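Home | Kitchen | Storage & Organization | Baskets & Caddies | Contact

Category: Countertop Storage, Utensil Baskets

Gresetti Utensil Caddy, Light Gray

The Gresetti Utensil Caddy is an open basket for the tools that are used every day and do not lie well in a drawer. It is molded in light gray plastic and may be kept on the counter, on an open shelf or inside a wall cabinet. Keltgate supplies it to households, shared kitchens and teaching kitchens.

The walls taper toward the base, and rows of small square holes run across the front and sides. Air reaches the contents from more than one direction, and crumbs can be rinsed out through the openings. The basket has no lid and no inner divider, so long and short tools may be stored together.

Scissors are best placed with the handles upward, where the loops can be taken hold of without reaching among other tools. Flat-handled utensils rest well against the inner wall. Longer steel pieces may stand in the center - the rim does not limit their height.
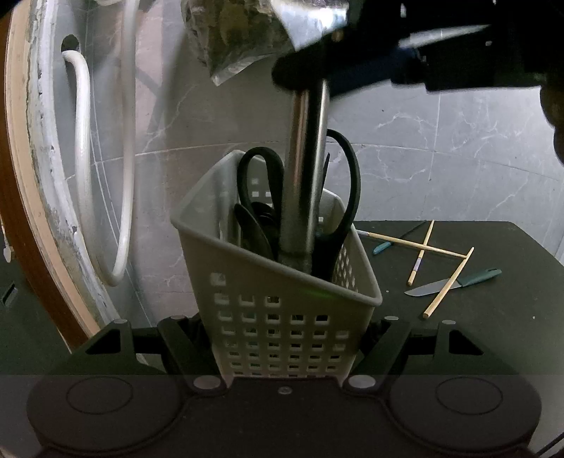
Care and Cleaning

Wash by hand in warm water with a mild detergent. A soft bottle brush is suitable for the square holes. Allow the caddy to drain upside down before refilling. Do not place it on a burner or against the side of an oven.

Packets of dried herbs and tea should be stored separately from newly washed utensils.

Ordering

The caddy is sold singly or in cartons of 6. Orders placed before 2 p.m. are prepared the same day. Unused items may be returned within 7 days of delivery, with the packing slip enclosed. Replacement baskets are sold under the same item number, Gresetti 97.

Inquiries concerning carton orders should be addressed to Hortensia Llanos, Kitchen Storage, Keltgate. Returns are handled by Bevan Goodwin at the same office - please state the order number in all correspondence.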